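Comholm Computer Reuse: progress report to the Minum Fund, October

Dear Iñaki Arroyo and everyone at Minum,

Thank you for being so patient with us while we found our feet. We have now opened up 40 desktop towers, most of them from the Huenchumán offices, and the work is going along at a pace we're very happy with.

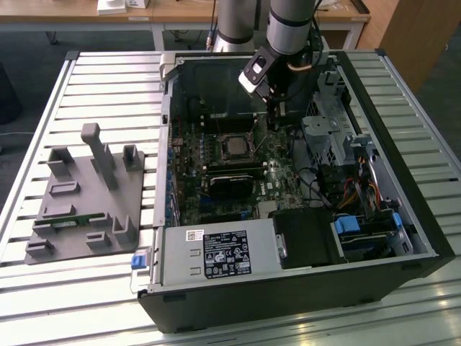 Each tower is laid on its side with the panel off, so the motherboard, graphics card and power supply can all be got at without too much wrestling — the drive caddies with their blue plastic tabs are a real pleasure after the screws we used to fight! Memory and processors go to Istitz for testing, and 3 machines have gone back to them whole.

We have spent £828 of the grant so far, largely on storage trays and fixings. There are 4 cases with stubborn power supplies still to do, and we hope to have them finished before the next report.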